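Went to the Buvunis open day this afternoon. They build arms and control software and once a year they let people in to look around. Notes in this thread.

Getting in took a while. You sign a sheet, get a paper badge, and wait for a group of 10. I was in the second group after lunch.

First stop was the Rulik line. Fixed arm, moves small parts between trays all day. Their counter read 2,721 moves since September began. It's loud, and you stand behind a yellow chain.

Horácio Bragança led our group. He runs testing there. He answered questions straight, including the ones on price. Rulik is not cheap and he said so.

Someone asked what breaks most. Cables, he said. Then fingertips, then cables again.

Second stop was a talk on Samir, the scheduling software. 69 slides. I looked at my phone for part of it. The short version is that it decides which robot gets which job and when.

Last stop was Stavus, and it's the one I went for. It was the smallest setup in the building and had the longest line.

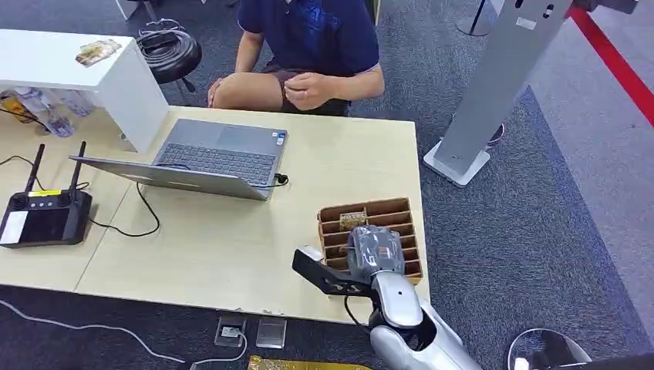 Stavus does sorting by hand, one piece at a time, and it is slow. I don't mind slow. The job at this table was the cardboard box with the dividers, and a slot in a grid like that doesn't leave much room for a hand that size. The gray plastic wrapped over the wrist and hand crinkled whenever the arm moved. A laptop and a handheld controller with two antennas shared the table with it.

I asked Horácio how long a new task takes to set up. He said 8 days if the parts are all the same shape, longer if they aren't. He wouldn't guess how much longer.

Parking was free, coffee was not. They're doing it again next year and I put my name on the list.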